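Section 4: Wall mounting the Koskela shelf unit

Read all 5 steps before drilling. Holes are hard to return.

1. Find the studs. Knocking on the wall and nodding wisely is not a method – use a stud finder.

2. Hold the rail at the height you want, level it, and mark the screw positions in pencil.

3. Drill pilot holes and drive in the long screws from bag C. The short ones belong to the feet and will hold the rail up until March.

CAUTION: Check for pipes and cables first. Talletier does not cover plumbing, yours or the neighbors'.

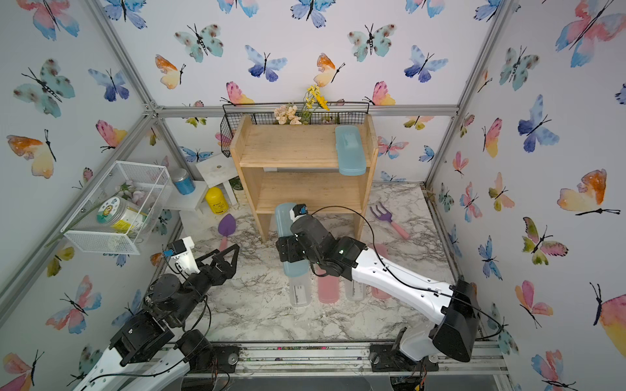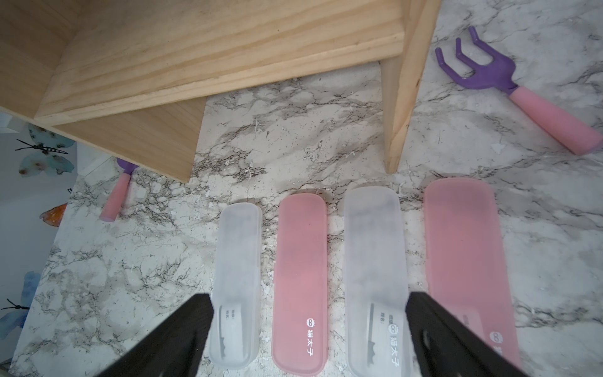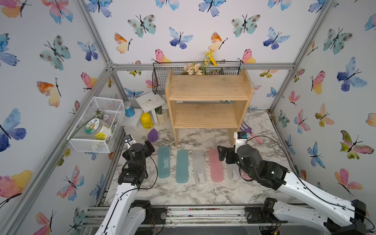 Fig. 6. Marble-patterned surface, seen in all three views.

4. Lift the unit onto the rail with a second person. Lower it until both hooks seat, then let go one at a time, starting with whoever is less nervous.

5. Tighten the two locking screws by hand. A power driver will strip them in a second and make a very satisfying noise doing it.

NOTE: Maximum load is 28 pounds, spread evenly. Pine moves a little with the weather, so check the locking screws after the first heating season.

Spare hooks: order part 920 from the Hestbridge warehouse.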